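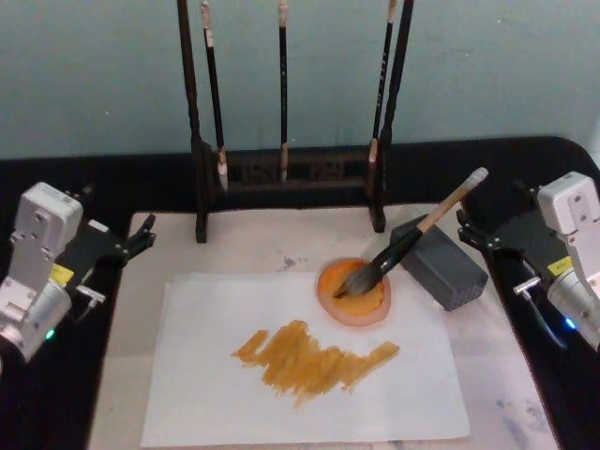
# About Pearce Street Painting School

Pearce Street is a small painting school in Munelthorpe. We teach brush and colour work to adults and to children aged eight and up. Rocío Ñahui started the school in the back half of an old shoe repair shop and still takes most of the beginner classes.

## What we teach

Beginners start with one brush and one colour. The first exercise is a band of strokes across the middle of a sheet of white paper, laid down with a large brush and left alone. Ochres and oranges are good for this, as they show up every streak the bristles leave. Students do plenty of these before they move on to mixing, washes and then whole compositions.

From the second term there is a choice of still life, landscape or brush lettering. Kids' classes run separately and finish at 5 pm.

## The studio

We have two rooms with tables and a sink in each. Students work on a board, which picks up smudges and stains over the years. We wipe the boards down between classes but don't replace them for the sake of looks. Brushes are washed and hung up or stood to dry before you leave.

Paper, paint and shallow dishes are included in the fee. You can use our brushes or bring your own. Wear something you don't mind getting paint on.

## Classes and fees

Each class is 90 minutes. Adult terms start in September and again after the new year. Membership of the open studio is $124 a term and covers use of the second room whenever there isn't a class in it.

Student work goes up in the Stalledano library at the end of each term. Labels are due a week before, with your name and the title of the painting.

## Finding us

We're at 811 Pearce Street, upstairs from Vestberg Framing. The side door is the one to use. Parking behind the building is free after 6 pm.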